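The Long Road Through Supply Teaching

Mahnaz Heydari keeps a spare pair of shoes in her car, along with a bag of board markers and a printed map of every school in the Brundenik district. She has taught in 86 classrooms since she left her permanent post, most of them for a single day.

Substitute teachers fill gaps that used to be covered by colleagues down the hall. Brundenik had 262 people on its substitute list in January, and roughly a third of them were new to the work. Pay is set by the day, with no allowance for travel.

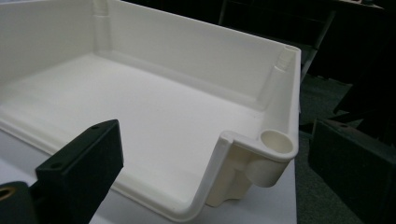 The district office sends requests out at 5 in the morning. Heydari answers the ones within half an hour of home and lets the rest go. "You learn which schools leave a lesson plan," she says. "Some leave a seating chart and a key. Some leave the key."

Omid Soltani, who runs the list, wants schools to pay for a short visit before a first assignment. Two principals have agreed to try it - the others are waiting to see the cost.

Heydari would sign up for the visits. She would also like somewhere to park.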